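Kids' Chapter Books > Read-alouds > Stolness series, anyone else's kids hooked?

marshwren_mom
We finished the second Stolness book last night and my two would not let me turn the light off! It's about a young otter named Willura who gets carried down the coast in a storm and ends up living under a ferry dock. My six-year-old cried at the lighthouse chapter and then asked for it again. Is the third one as good?

bcosgrove
Better, I think! Kahsay the old heron gets a much bigger part and he's the best thing in the series. 191 pages, so it took us 9 nights.
Brodie Cosgrove

tidepool88
Going to disagree a little. Book 3 drags once they reach Sarkside. My daughter loved the first two and wandered off halfway through the market chapters.

bcosgrove
Oh no, the market chapters are my favorite! The eel who sells maps!! I do all the voices, so maybe that helps. I typed up my voice notes for every character and I'm happy to share them, but give me a few days.

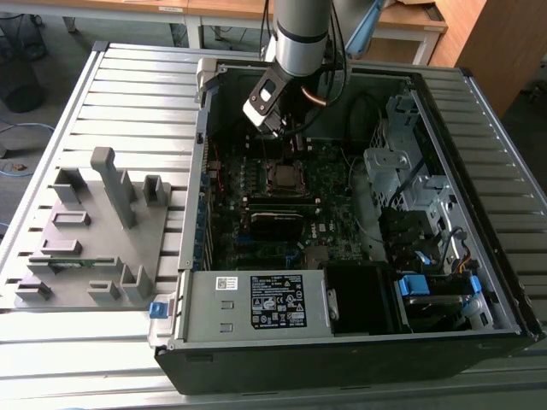

Desktop tower, side panel off

marshwren_mom
Yes please to the voice notes. My heron sounds exactly like my otter.

jfalcao
Joaquim Falcão here, school librarian. I read book 3 to second graders in December and they begged for "one more page" every single time. I did skip the long song on the boat, so tidepool88 has a point about the pace. Try it again when she's a year older.

tidepool88
Fair enough. We skipped nothing, and that song is LONG. I'll give it another go in the car.

bcosgrove
You skipped the SONG? The last verse tells you where Willura's brother is!

jfalcao
Well, now I have to go back and read it to them.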